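Last updated: 18 June 2024

# Grerkham Open Day Handling Set

## What this is

A small set of recordings made at the Lembridge workshop during the Grerkham open day in February. Visitors and staff used a pair of hand-held grippers to do simple table tasks while the recording system ran. The set was put together by Aurelio Medrano and Meenakshi Kaushik. Meenakshi ran the table on the day, and Aurelio did the sorting and labeling afterward.

There are 542 recordings in the release. Each one is a single attempt at a single task, with video from the head camera, position tracks for both grippers, and a short text label.

The set was first shared as a folder for people who had been at the open day and wanted to see what had become of their turn at the table. Enough of them asked how the files were arranged that we wrote this page.

## How the day ran

The open day had three stops. Visitors came in through the front room, where Furtado had an arm sorting parts into trays, then passed the charging bay, and ended at the table. The first two stops were for looking only. The table was the one where people could take part.

A turn lasted 7 minutes. Meenakshi showed the task once with the grippers on, then handed them over and called the start and end of each attempt. People who wanted a second turn went back to the end of the line. Younger visitors could watch but did not record.

We had planned to run 2 tables. The second tracking unit did not arrive from Trirkport in time, so everything here comes from one table. This made the line longer than we wanted, and by mid-afternoon we had dropped the folding task to keep people moving. That is why there are far fewer folding recordings than the others.

## Tasks

- `bin_lift`: take hold of a plastic bin at both ends, raise it, set it back down
- `bin_turn`: rotate the bin on the table until the long side faces the other way
- `bin_slide`: push or pull the bin to a called position without lifting it
- `place_in`: pick up a small item and put it in the bin
- `take_out`: the reverse of `place_in`
- `fold`: fold a cloth in half, then in half again

The bin tasks need both hands. For `place_in` and `take_out` people could use either hand, and most used the right. We did not tell anyone which hand to use and did not correct them.

## Who is in it

There are 18 people in the set. Everyone signed a form before their turn. Names are not stored, and each person has a letter code that stays the same across all their attempts. Sound was not recorded. If you were at the open day and want your recordings taken out, write to Aurelio with the time of your turn and he will find them.

Staff recordings are marked `staff` in the label file. They are smoother than the visitor ones and quite a bit faster, and you may want to keep them apart when you compare results. Several visitors had used similar tools at work. We did not ask about this in any careful way, so there is no field for it.

## Files

Each recording has its own folder, named by task, person code, and attempt number. Inside it:

- `head.mp4`: video from the head camera
- `left.csv` and `right.csv`: gripper position, rotation, and jaw opening
- `label.txt`: task name, outcome, and any note

The outcome is one of `done`, `partial`, or `stopped`. An attempt is `done` if the task was finished before Meenakshi called time, even if it was untidy. `partial` means the person got some of the way. `stopped` means one of us ended it, most often to fix tracking.

All times in the CSV files start from zero at the called start. The video begins a little earlier, and the offset is on the second line of `label.txt`. Please read it from there. An earlier copy of the folder had the offset wrong for a batch of `bin_turn` recordings, and if yours has no second line in `label.txt` you have that copy and should download the set again.

## Known problems

The room lights were kept low for the demonstration next door. Video from the table is darker than we would choose, and shiny surfaces can show bright patches. We have left it as recorded.

Left gripper tracking drops out now and then when the hand turns far over. Gaps are left as blank rows in the CSV. We tried filling them in and did not like the result.

Jaw opening was calibrated in the morning and not checked again until we packed up. By then the right gripper was reading slightly wide when closed. We do not know when the change happened, so treat a small nonzero reading on that side as closed.

Visitors talked to the people watching while they worked, and many looked away from the table in the middle of an attempt. In those stretches the head camera shows the room and not the hands. Faces of people in line have been blurred. If you find one we missed, tell us and we will replace the file.

Some of the labels are judgment calls. Aurelio labeled everything once, and Meenakshi went through the `partial` ones a second time. Where they disagreed, the note field says so.

## Use

The set is free to use for teaching and research. Please don't try to work out who any of the people are. If you share a changed version, give it a different name and say what you changed.

It is too small to train much on by itself. Around half of the people who have written to us use it to test their loading code or to show students what raw recordings look like, and it works well enough for that. The bin tasks are the most complete part and the best place to start.

## Next time

We would like to run the table again at the next Grerkham open day, with the second tracking unit in place and the folding task kept to its own session. Meenakshi also wants a longer practice period before recording starts. The first attempt from almost every visitor is mostly them finding out how far the jaws open, and those attempts are in the release with the rest.

Questions about the files go to Aurelio. Questions about the open day or about bringing a group to Lembridge go to Meenakshi. 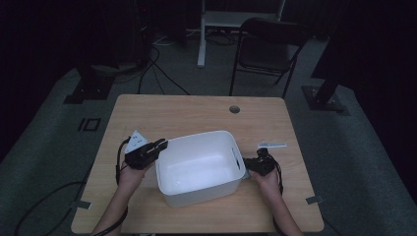

Groups should write well ahead, and say whether people want to use the grippers or only watch, so that she can plan the length of the turns.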